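Looking After Wooden Boards, Trays and the Counter Around Them

Plirnerley Kitchen Notes
2023-11-08
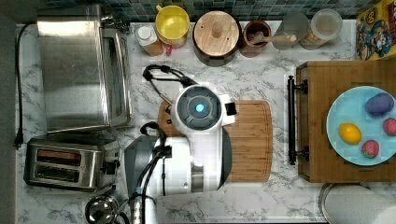 Bamboo is sold as a low-care material, and for the most part it is. It still dries out, picks up smells and splits along the glue lines if it sits in water. The routine below takes a few minutes a week and works for bamboo and for ordinary hardwood.

After each use

Scrape the board with a bench scraper or the back of a knife. Wash both sides in warm water with a little dish soap, even if you only cut on one side. A board that gets wet on one face only will cup. Dry it with a towel and stand it on its long edge until the next meal. Do not put it in the dishwasher.

If the board has a juice groove, run a folded corner of cloth or an old soft toothbrush along it. Grease collects there and turns sticky, and a sponge rides right over the top. The corners are the worst part.

Onion and garlic smells

Sprinkle on coarse salt, rub it in with half a lemon, leave it a few minutes, then rinse and dry. If the smell is still there the next day, do it again. For raw meat I keep a separate plastic board and skip the wooden one.

Oiling

Use food-grade mineral oil. Olive oil and sunflower oil go rancid. One 300 ml bottle lasts our kitchen more than a year, and that covers the board, the tray and the canister lids.

1. Start with a clean board that has dried for 24 hours.
2. Warm the oil by standing the bottle in a bowl of hot water.
3. Pour a small puddle in the middle and spread it with a lint-free cloth, going with the grain.
4. Do the edges and the groove.
5. Leave it overnight, then wipe off whatever is still on the surface.

A new board wants 2 coats. After that, oil it when a few drops of water no longer bead up. In August, with the windows open, mine goes longer between coats than it does in heating season.

Serving trays

Trays with metal handles need the screws checked now and then. Turn the tray over and snug them up by hand with a screwdriver. Keep oil off the handles or they get slippery. A tray that only carries cups needs oil twice a year at most.

Marble and marble-look counters

Real marble etches. Lemon juice, vinegar and tomato leave dull marks, so do the salt and lemon treatment in the sink. Laminate and quartz are more forgiving, but wipe them down anyway. Put a damp dishcloth under the board to stop it from sliding.

Toasters, ovens and kettles

Leave the space above a toaster clear while it is on, and keep boards away from the sides of a toaster oven. Bamboo set against a hot metal side dries and cracks. Unplug the toaster before you empty the crumbs. Brushed steel should be wiped along the brush lines with a barely damp cloth, then dried.

Canisters and crocks

Wooden lids swell in steam, so a canister does better a little way from the kettle. Wash a wooden muddler or pestle by hand and let it dry fully before it goes back in the crock. Glass jars can go anywhere out of direct sun. Wipe the wall tile behind them when you move them, and pay attention to the grout.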